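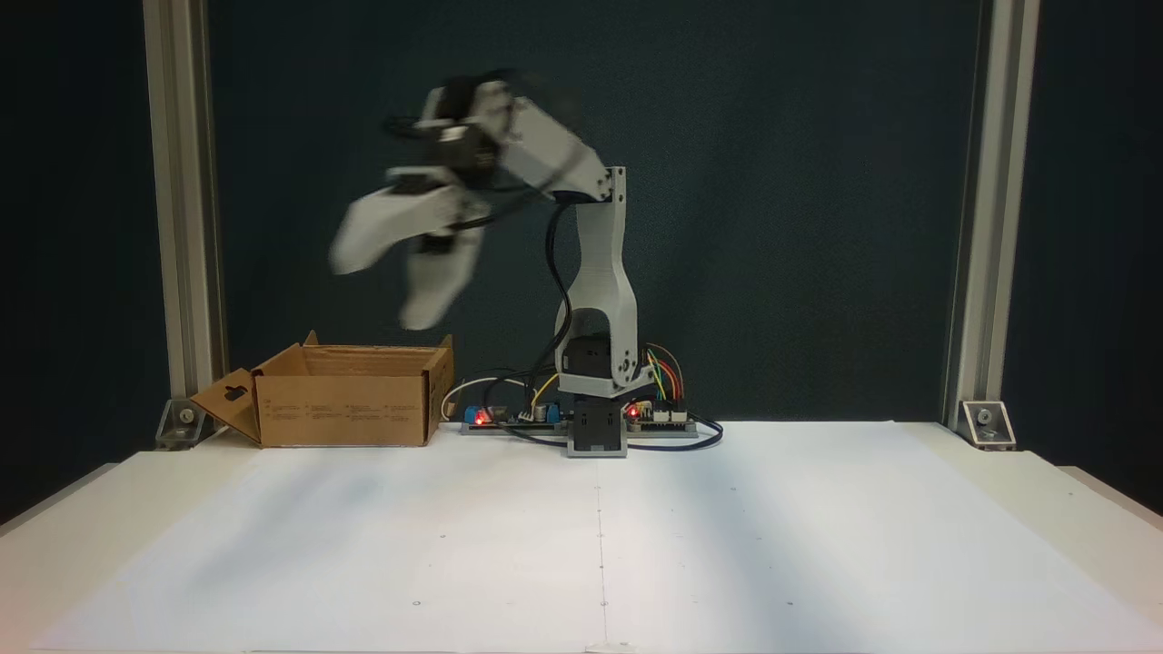

Colleen Lapointe wants the speed cap gone, or at least raised, and she told me so before I'd even gotten my coat off. Her point is that small tabletop arms can't hurt anybody much, so why make people crawl along at 85 millimeters a second?

I get it, I really do! But the new bench rules at Dremton kick in this February and I think they're mostly pretty sensible. The cap only applies when somebody has a hand inside the work area. Step back past the tape line, which is 300 millimeters out from the farthest reach, and you can run the arm as fast as your program likes.

The rest is housekeeping – bolt or bracket the base down, keep loose cables out of the swing, and have a power cutoff you can hit without leaning over the arm. Any new motion gets run slow 2 times before it goes to full speed. Oh, and long hair gets tied back (I've already been told, thanks).

Josée Marchand wrote most of it, borrowing a lot from the sheet they use over at Bergeron. She says the cap could still move to 200 if people send her decent stopping-distance numbers, and she'd rather get those than another round of complaints.

So if you've got an arm on a bench, measure how far it travels after you cut the power and send Josée what you find. Comments are open until the rules start, and the draft is taped up by the tool crib. Colleen's copy already has a lot of red pen on it.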